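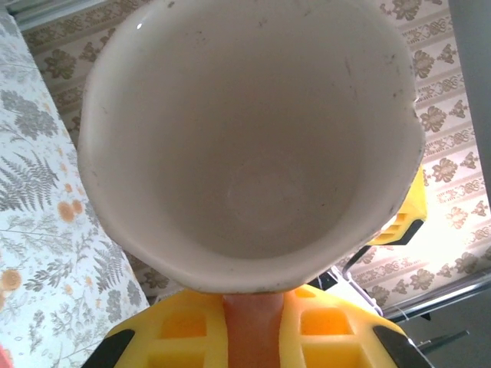 Fig. 1. White ceramic cup from above, empty. Rim uneven, notched-looking on the right.

Cups in the Shared Kitchen - what gets worn and what to do about it
Helmi Pesonen and Kipchumba Nyaga
Household Materials unit, final report

1. Why cups

We started with plates. Dropped that in week two, too many kinds. The kitchen at Jandier (our student residence) has one big open shelf of cups and everyone uses them, so wear shows up fast and you can get at it without asking anybody for anything. Question we settled on: which parts of a cup show use first, and does a simple change in how they're stored and washed make a difference?

The shelf holds 50 cups. Most came with the building, a few got left behind by people who moved out in February.

2. What we did

Every cup got a number on masking tape on the base. We looked at each one under the stove light, then by the window, and wrote down marks in three places - rim, inside wall, inside bottom. Helmi did the looking, Kipchumba did the writing, then we swapped and did it again to see if we agreed. Mostly yes. Where we didn't, we went with the lower score.

Scores went 0 (clean) to 3 (chipped or cracked, shouldn't be drunk from). We wanted a finer scale but couldn't keep it straight between us.

Then a set of the cups was stored upright, not stacked, for the rest of the term. The others stayed in stacks like before.

3. What we found

Rims are the worst. Nearly every cup with a score above zero had it for the rim. The one in Fig. 1 shows what we mean: the edge is a bit wavy, faint grey smudges on the off-white, small dark specks and scuffs along the top and right. We argued over the right side. Looks chipped or notched, but the whole rim is irregular so some of that could be from the making. Scored it 2 and put a question mark beside it.

Inside walls next. Same cup has a few faint dark marks and streaks on the upper right of the wall, and the surface is matte, a light grey-beige. Matte insides were harder to score in general becuase you get shading that looks like staining until you turn the cup. The bottom of this one is pale with a faint ring outline. We'd expected the bottoms to be the worst for tea and they weren't.

Grey marks - we think some are metal from spoons. Baking soda paste took a few of them off two test cups. Didn't touch the specks.

Upright vs stacked: the stacked cups picked up more new rim marks. Not a huge gap, and people kept moving cups between the two sides of the shelf even with our sign up, so we can't say much more than that.

4. Problems

Tape came off in the dishwasher. We re-did it with a paint marker but five cups had lost their number by then and had to be left out of the second round.

We had no record of how old any cup was. An older cup with a few scuffs and a newer one with the same few scuffs aren't really the same result and our scale treats them like they are.

Light. Should have picked one spot and stuck to it.

5. Recommendations for the kitchen

- Single layer on the shelf, right way up. A second shelf would fit over the bread bin.
- Run a finger round the rim before putting a cup back. If it catches, take the cup out.
- Baking soda for grey marks, no steel wool on the matte ones.
- Cups scored 3 are in the box under the sink. Please dont put them back on the shelf.

6. If we did it again

Fewer cups, longer time. Buy a dozen new ones the same and start from zero. Also weigh them, Kipchumba's idea, would have been easy with the kitchen scale.

Scoring sheets are in the appendix, both rounds. Round two is the one with the coffee on it.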